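Print | E-mail

Skokeck Residents' Supper Club – Minutes of the meeting, 9/20/20

Chair: Gwenllian Humphreys

1. The minutes of the last meeting were read and accepted with one correction: the hall in Naritz holds 133 persons, and not 218.

2. Hall rent. The owner asks for 300 per evening from January. Mrs. Humphreys will write to him and ask for the old price until spring. It was agreed that we do not sign before he answers.

3. Kitchen things. Members are asked to put their name on what they bring. The list of spoons and other utensils will stay with Mrs. Humphreys.

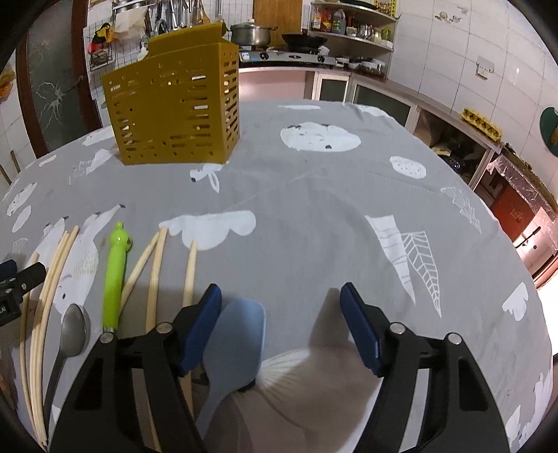 Light blue rice paddle and other utensils on the gray tablecloth.

4. Winter supper. Two menus were discussed – the soup menu was preferred. Pritchard bakery will be asked for bread. The Zalo choir wishes to sing before the meal, and this was accepted with pleasure.

5. Next meeting: the date will be sent by letter.

Comments

Zalo alto: Please can we have the piano moved before we come?

R.P.: Point 2, the heating was included last year. Ask him also about this.

Print | E-mail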